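Akumix Adds Botanical Line Pattern to Its Wipe-Clean Table Covering Range

Oct 6, 2023

Akumix, a supplier of table coverings for homes, rental kitchens and small cafes, today announced the addition of a botanical pattern to its Codari range. The pattern is sold under the name Navaratnam and is available in precut pieces and by the roll. It joins the plain, stripe and check patterns already in the range.

Codari coverings consist of a woven polyester backing with a coated printed face. The coating is applied after printing and cured in a single pass. The finished material can be cut with household scissors and does not require hemming. The backing has a brushed underside that limits sliding on sealed wood, glass and painted surfaces.

Navaratnam was drawn by Ayana Assefa, pattern designer at Akumix. The linework was made by hand with a dip pen, scanned, and cleaned up only where the strokes would not hold at print size. Color was painted on separate sheets and placed under the lines at the layout stage. The two layers were left slightly out of register in the final artwork.

"The lines and the color were never meant to match exactly," said Assefa. "When we lined them up in the first proofs, the flowers looked like stickers. We moved the color layer back to where the brush had put it and stopped there."

The repeat measures 26 inches along the length of the roll. Stems run in several directions within the repeat, so a piece has no fixed top or bottom and can be turned on the table without a visible change in the layout. Customers joining two lengths for a larger table should match the repeat at the seam and allow one extra repeat per join.

Development of the pattern began in May with a review of customer requests. Akumix received 339 written comments on the Codari range during the review period, and 187 of them asked for a floral or leaf design on a light ground. Several respondents noted that existing floral coverings were too dark for small kitchens or too dense to set patterned dishes on. The brief given to the design team called for open spacing, thin lines and a single warm accent color.

The ground color required more proofing than the artwork. A warm white was tested first and rejected after it appeared yellow under common kitchen bulbs. The production version uses a pale white with a slight blue cast. The lines are printed in gray and charcoal, and some of the flower heads carry a soft peach wash that extends past the drawn outlines.

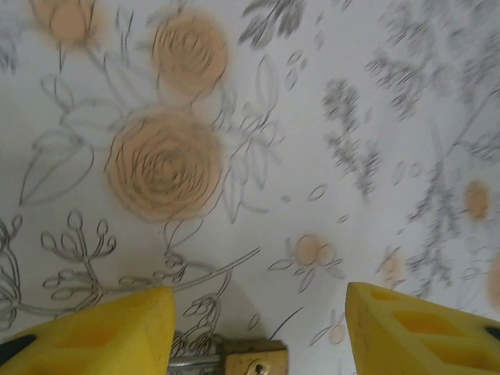
Print settings for the gray lines were adjusted twice before release. Fine strokes tended to break up at the higher press speed used for the check and stripe patterns, and the Navaratnam run is therefore printed at a reduced speed. Lead times for full rolls are about 4 days longer than for other Codari patterns. Precut pieces ship on the standard schedule.

"People use these on the table where they eat, sort mail and roll out dough," said Nesrin Yüksel, product manager for table coverings at Akumix. "The coating is the same one we use on the plain colors. The care instructions are the same too, and we did not want a printed version that needed special handling."

Care and use

Wipe with a damp cloth and mild dish soap. Dry before folding. Do not machine wash, bleach or iron. Place a trivet under hot cookware. Fold marks from shipping will relax when the covering is laid flat at room temperature, usually overnight. For long-term storage, roll the covering with the printed face outward.

Availability

Navaratnam is available now through the Akumix online store and from retailers carrying the Codari range. Precut pieces are offered in square, rectangular and round formats. Swatches may be requested before ordering and show one section of the repeat, including both line colors and the peach accent. Roll orders are cut to length and cannot be returned once cut.

Matching shelf liner in the same artwork will be sold under the Barkex name. The liner uses a thinner backing and is not intended for use on tabletops. Release details will be provided to retailers separately.

About Akumix

Akumix designs and supplies coated textiles for kitchen and dining use. Its product lines include Codari table coverings and Barkex shelf and drawer liners.

Media contact

Nesrin Yüksel
Product Manager, Table Coverings
Akumix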